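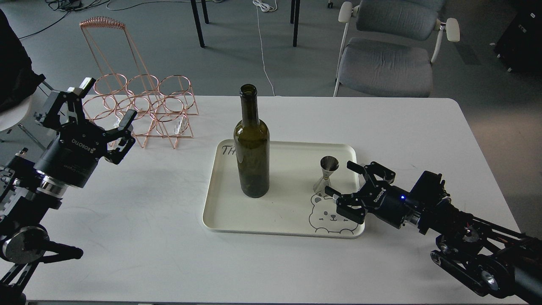

Drikgate has released version 2 of Bistar, its planning software for two-arm workcells. The update went out to partner sites on Sat 11 September and replaces the version in use since May.

The main change concerns how the planner assigns objects to arms. Bistar now settles the assignment and both arm paths in a single step, so that one arm does not block the other above a shared tray. Naveen Dixit, who leads the planning group, said the earlier method "chose an arm first and looked for trouble afterward."
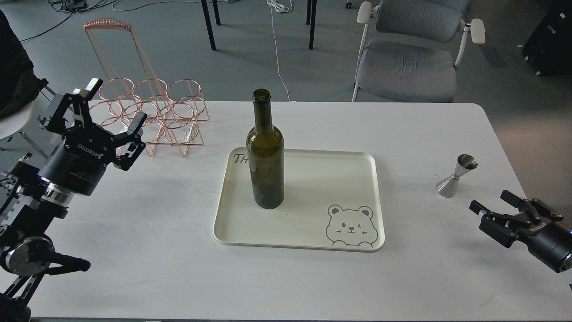 Perception has been revised as well. Dark glass and polished metal remain difficult for depth sensing, and the software now keeps a separate confidence value for each object outline. When that value is low, the planner requests a second view before it commits to a grasp. Planning time is limited to 200 milliseconds per request.

The release was checked against 552 recorded tabletop layouts. Sites that wrote their own gripper settings should convert them with the tool supplied. Support for the previous version will continue for 30 days. Questions may be sent to Snædís Kragh in the software office.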